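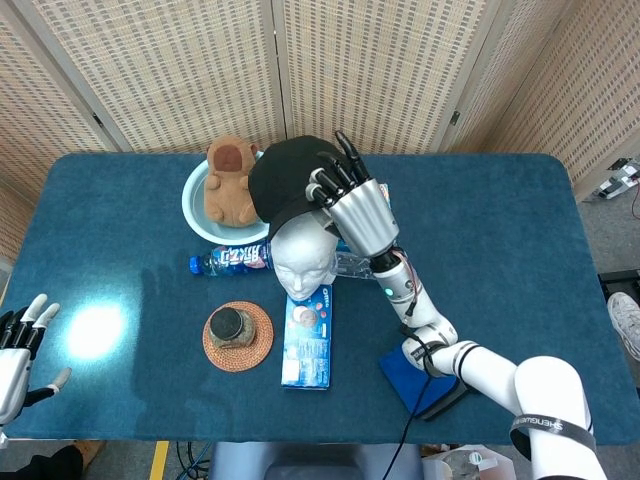 La table bleu canard, devant le paravent beige

Je reçois la lettre de l'école en double, pourquoi ?
Vous êtes sûrement inscrit avec deux adresses. Envoyez-moi celle à garder, je supprime l'autre.

C'est quoi la différence entre la lettre et la liste Bivow ?
La lettre vient du secrétariat de Belkadi et part le 15 et le 30 du mois. Bivow, c'est entre parents : covoiturage, gilets perdus, vide-grenier de mai — et ça peut causer beaucoup certains soirs !

Je peux faire passer une annonce ?
Oui, avec plaisir ! Écrivez-moi 2 jours avant l'envoi, 10 lignes maximum (je coupe sinon, désolée). Pas de pièce jointe, un lien suffit.

Et si je n'ai pas d'e-mail ?
Demandez la version papier à l'accueil, côté rue Sirkberg. Elle part dans le cartable de l'aîné.

Comment je me désinscris ?
Le lien est tout en bas du message. Chez Fokance il s'affiche mal sur téléphone, passez par l'ordinateur.

Mis à jour le 11/7/18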